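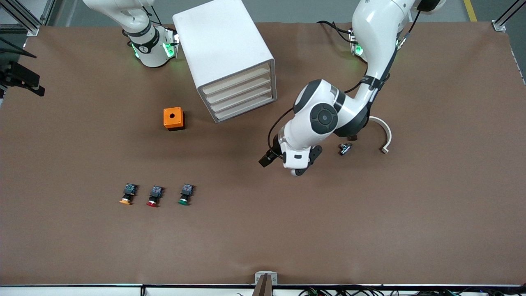
pallow_32
Sorry, but I don't buy that a cabinet with four drawers is enough for switch parts. You'll have buttons mixed in with contact blocks by Monday.

Dokora
It's three push buttons, red, green and an orangey yellow. They can share a drawer.

pallow_32
Today it's three. I started that way and now I own 30 of them, mostly with the wrong caps.

rumow
What bugs me is the orange box. One hole in the top, three buttons. Which one goes in?

Dokora
Red. The other two are spares.

rumow
Then why buy them? And measure the hole first – I trusted a listing once and spent an evening with a file.

amin7
Disagree on the drawers. Four is fine if you label them. I do like the mat, though. Small screws don't roll far on mine.

pallow_32
Labels last a week in my house. Get a divider tray.

Dokora
I'll try labels first. Still have to check the terminals on the red one.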